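Hiltard opens shared workrooms to small furniture makers

10 March 2024

Shares 9 | Comments 3
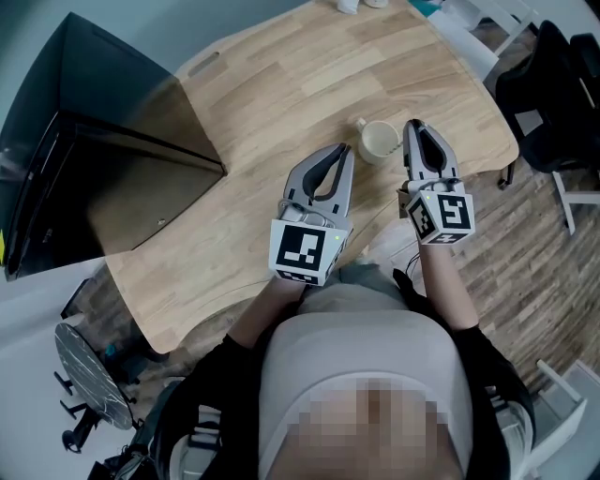
Yanti Wijaya said renting bench space by the day would let her take on repair jobs she has been turning away, most of them chairs and side tables too big for her garage.

The Hiltard workrooms, on the ground floor of the former Brikstead flour store, cover 670 square metres. Members get a bench, lockable storage and use of the spray booth. Dust extraction was upgraded last October – the old system did not meet the current standard.

A day pass is $45. Monthly membership is $310, with no joining fee. Timber can be delivered to the rear dock before 10 am.

Tae-yang Moon will run the induction sessions, which are compulsory for new members and take three hours. Bookings are open now at the front counter.

The centre is closed on public holidays. Street parking is limited and the 591 bus stops outside.

Media enquiries: Hiltard office, Brikstead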